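Reading time: 17 minutes

Chapter 2
Handling and folding sportswear

Most people who work in a laundry learn to fold on towels. A towel is kind to a beginner. It has four straight sides, it lies flat, and it stays where it is put. Sportswear is a different matter. A pair of running shorts has two legs, an elastic waist, often a drawstring, sometimes a lining, and cloth that slides over itself at the least touch. This chapter deals with shorts first and then, more briefly, with vests, tracksuit bottoms and team shirts.

You should already have read Chapter 1 on sorting and care labels. The work here begins at the point where the garments have been dried and are waiting in a basket or on a rail. If they are still damp at the waistband, go back a step. A damp waistband folded into a stack will smell by the next day, and the whole stack will need washing again.

By the end of the chapter you should be able to:

- find the waistband, crotch seam and hems of a pair of shorts by touch
- bring a crumpled pair to a flat, square shape in two movements
- choose between the half fold and the third fold
- stack shorts by size so that the stack does not lean
- spot faults that should send a garment to mending

2.1 The parts of a pair of shorts

Turn a pair of shorts the right way out and hold it up by the waist. The band at the top is the waistband, and in sportswear it nearly always contains elastic. The elastic may be stitched through in several rows, in which case the band keeps a regular gather, or it may run free inside a tunnel of cloth, in which case it can twist. Run a thumb along a free elastic before folding. A twist feels like a hard lump and can usually be worked out with the fingers.

Below the band are the front and back panels. The back panels are cut longer than the front ones, to allow for bending and sitting, and this is why shorts never lie perfectly square when folded down the middle with the legs together. The back rise sticks out in a small point. We will tuck that point in at section 2.3.

The panels meet at the side seams, on the outside of the leg, and at the inside leg seams, which come up to the crotch. The crotch is the thickest place on the garment, as four seams arrive there together. It is also the place to look for if you pick up a bundle and cannot tell what you are holding. From the crotch, the waistband is always directly opposite the leg openings.

The hem is the turned edge at the bottom of each leg. Running shorts often have a notch or split at the side of the hem. Court and football shorts generally do not.

2.2 Picking up and opening out

A garment taken from a basket comes up by whatever part was nearest. It hangs in a long twist from the hand and its shape is hidden. Beginners tend to shake it. Shaking works for cotton but does little for thin polyester, which clings and swings back into the same twist.

The better way is to lay the garment over something, so that its own weight begins to open it. A forearm will do, or the rounded end of a folding board. Once the cloth is draped, the heavy parts drop and the edges show themselves. One hand can then stay still and hold while the other looks for the next edge.

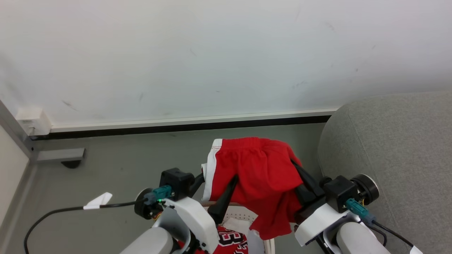 Fig. 2.1 Red athletic shorts, draped before folding.

With the shorts draped, proceed as follows.

Find one corner of the waistband. It is the firmest corner on the garment. Grip it between finger and thumb, keeping the grip shallow so that you hold the band and very little else.

Slide the other hand along the band until it reaches the opposite corner. Do not let go and hunt for it. The band is a loop, and if you follow its edge you will come to the far side every time.

Draw the hands apart until the elastic just begins to stretch, then ease off a little. The legs will fall below. Lower the hems on to the table first and the waistband last, moving the hands slightly towards you as you do so. The cloth then lands smooth, with no air trapped under it.

This last movement is worth practising by itself. If the band goes down first, the legs land in a heap on top of it and the work has to be done over.

Left-handed workers may wish to start from the other corner. It makes no difference to the result.

2.3 The half fold

The half fold is the ordinary fold for shorts that will be stacked on a shelf.

Lay the shorts flat with the front facing up. Tuck a loose drawstring inside the waistband. Take the left leg and bring it over to lie on the right, matching the side seams and the two corners of the band. The point of the back rise will now stick out along one edge. Fold it in so that the edge is straight from band to hem.

Smooth once with the flat of the hand, from the band towards the hems. Then bring the hems up to meet the waistband. The result is a near-square packet with one clean folded edge. That edge faces outwards on the shelf, which lets a person count and take shorts without opening them.

Slippery cloth may spring open at the last fold. Press the folded edge for a moment with the palm. Do not use a hot iron for this, whatever the hurry. Many sports fabrics mark at quite low heat and the shine cannot be removed.

2.4 The third fold

Some shorts are too long for the half fold to give a neat packet. Basketball shorts are the usual case. Fold the legs together as before, then bring the hems up by one third and the waistband down over them. The band ends on the outside and grips the packet slightly, so this fold also suits anything that will travel in a bag.

The drawback is thickness. A stack of third-folded shorts rises quickly and is less steady. Keep such stacks low and turn alternate packets round, so that the thick ends do not all sit on one side.

2.5 A working example: the Protitz laundry

The laundry at Protitz washes kit for a sports hall and two schools. Its busiest time is Sunday evening, when the weekend kit comes in together. In February, with the pitches at their muddiest, a single delivery held 70 pairs of shorts and 39 shirts.

Jörg Engelhardt has charge of the folding table there. His practice is to take all the shorts of one colour first, whatever their size, and open them out flat in a pile before folding any of them. Only when the pile is complete does he start on the folds, dropping each packet on to a shelf marked with its size. Splitting the job in this way means the hands repeat one movement many times before changing to another.

The method has a cost. It needs a clear stretch of table long enough for an open pile, the size shelves and the worker's own elbows. When the laundry was at its old address in Holroyd Street, the table was shorter and each pair had to be opened and folded before the next was picked up. Engelhardt reckons the old way was slower but kinder on the back, as there was more change of posture.

He is strict on one point. A garment that has touched the floor goes back to be washed, even if it looks clean.

2.6 Faults to look for

Folding is the last time anyone looks closely at a garment before it is worn. Look for the following while the shorts are open and flat.

Loose hem. The stitching has run and the turned edge hangs down. Send to mending. A small run becomes a large one in the next wash.

Tired elastic. The band stretches but does not come back. Test by drawing it to full width once and letting go. If it stays slack, the elastic must be replaced.

Lost drawstring. One end has pulled inside the tunnel. This can be fixed at the table with a safety pin threaded through, and need not go to mending.

Snags. Small loops of thread stand up from the surface. Never cut them. Draw them through to the inside with a needle.

Remaining marks. Grass and oil are the common ones. Do not fold a marked garment with the rest. Drying will have begun to set the mark, and it should go back for treatment the same day.

Practice for this chapter

1. Collect several pairs of shorts in different fabrics. With your eyes closed, find the waistband of each, starting from the crotch seam.
2. Open out and lay down one pair repeatedly until the hems land flat without correction.
3. Fold a long pair by both methods. Leave the packets overnight and compare the creases.
4. Stack your packets with the folded edges facing you. Note which fabrics slide, and try them lower in the stack.

Section 2.7 continues with vests and sleeveless tops, starting with the shoulder seam.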